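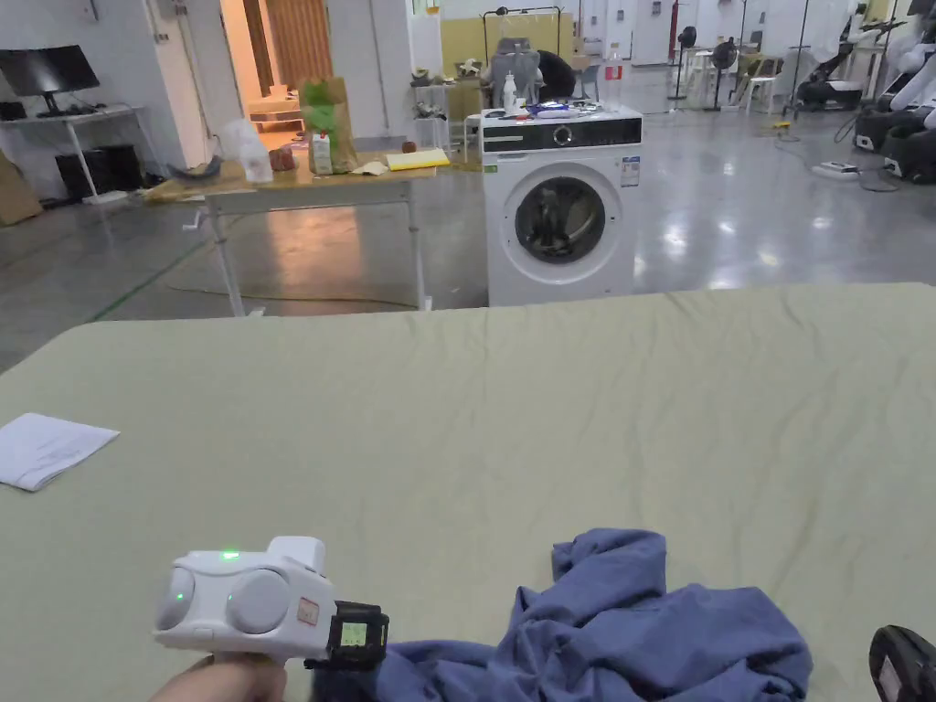
Hand-held gripper: left jaw not closing fully on thin cloth

Posted by Elīna Toom in Grippers and hand tools

We have a pair of white hand-held grippers that we use for recording cloth folding on a table. The right one is fine. The left one picks up a bunched shirt without trouble but lets go of a single layer, and when I squeeze it all the way there is still a gap at the tips that I can slide paper through. The light on top stays green and the recordings save as normal. The logged opening never goes below 4 mm, even with the trigger fully in. It started in December, after I changed the tips. I have wiped everything down and restarted it twice. Is this calibration, or have I put something together wrong?

3 replies

Gruvmont
The green light only tells you it has power and is tracking. It doesn't check the jaw.

Take the tips off and close the gripper without them. If the log now goes to zero, the problem is in how the tips are seated. On ours there is a small shoulder at the back of each tip and it is easy to leave one side proud of it. Back both screws off, push the tip home with your thumb, then tighten a little on each side in turn. If it still reads 4 mm bare, look for lint in the slide. Cotton fluff packs down hard at the closed end and you won't see it from above. Use a wooden toothpick and a dry brush. No oil — it just holds the next lot of fluff.

Redo the zero afterwards, jaws shut and nothing between them. We clean the slide every 300 recordings, more often with towels.

Zunden
Had the same on mine, swapped the whole front end over and it went away. Never found out why.

kļaviņa_914
Agree with Gruvmont on the order: mechanical first, zero last. If you zero it with the gap there, the log will look right and the jaw will still be open. Also check that you haven't fitted two left tips. They look nearly the same out of the bag.

Elīna Toom
Lint, and plenty of it. One tip was sitting proud as well. It closes on a single layer now and I have redone the zero. I'll go back through the 32 recordings made since the change and mark them.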